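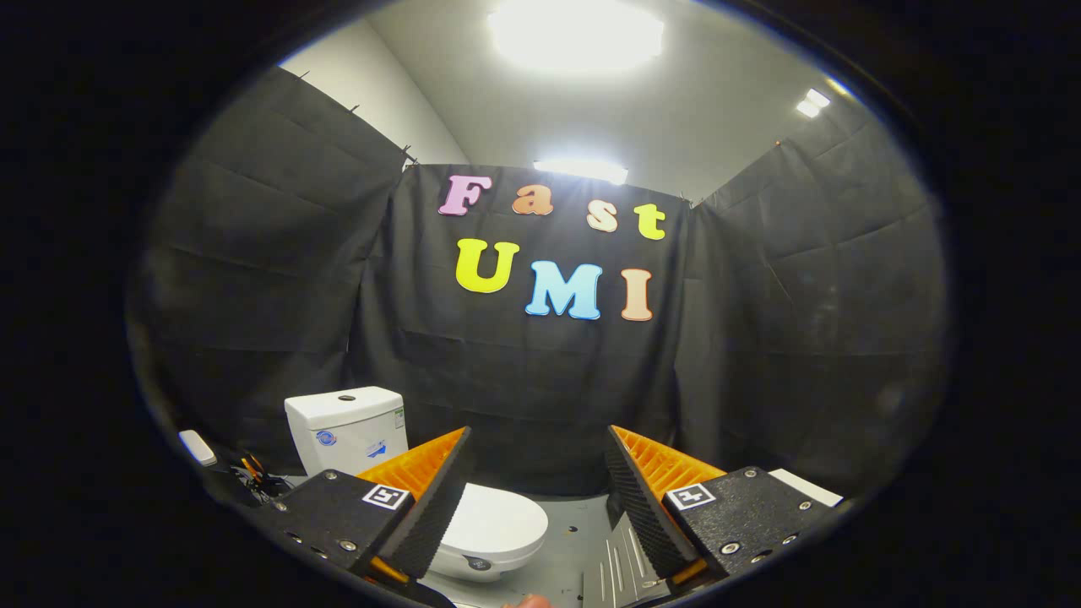

October 7, 2022

I have now spent more of my adult life thinking about toilets than I ever planned to, and most of that was in September.

The old one at our place ran all night. It had a voice, a sort of wet sigh every few minutes, and after a winter of jiggling the handle I accepted that jiggling the handle was not plumbing. The water bill helped me along. So did the tank lid, which slid off in my hands one evening and took a chip out of the floor tile.

So, shopping. You'd think a toilet is a toilet. The showroom over in Pickering had 40 of them, lined up like they were waiting for a bus, and I was expected to have opinions. Round or elongated? Handle on the side or a button on top? I had never once thought about the button. Now I'm a button person. The handle on our old one broke twice and I hold grudges.

I also went in wanting white and had to defend it. The salesman kept steering me toward something called Grakberg gray, a color I'd describe as "already needs cleaning." White is fine. White tells you the truth.

The other thing you notice when you look at that many new toilets is the stickers. Labels on the tank, labels on the side of the tank, little logos, arrows. My advice is to peel them off before the thing goes into a small bathroom, when you can still get your fingernails at all sides of it. I left one on ours, down between the tank and the wall, and it will be there when they sell the house.

Sitting on a floor model is a strange experience, by the way. You keep the lid closed, you look at the middle distance, and a family walks by discussing faucets. I did it anyway. Seat height matters if you have my knees.

In the end I went with a Mulla, two-piece, closed-lid elegance, nothing that lights up or plays music. The plumber quoted 30 minutes and took 55, mostly spent on one rusted bolt and a long silence. I bought him a coffee and he told me the flange was "original," in the tone you'd use for a bad haircut.

It's been in for two weeks. It flushes, then it stops, and the house is so quiet at night that I can hear the refrigerator. The refrigerator has started making a noise.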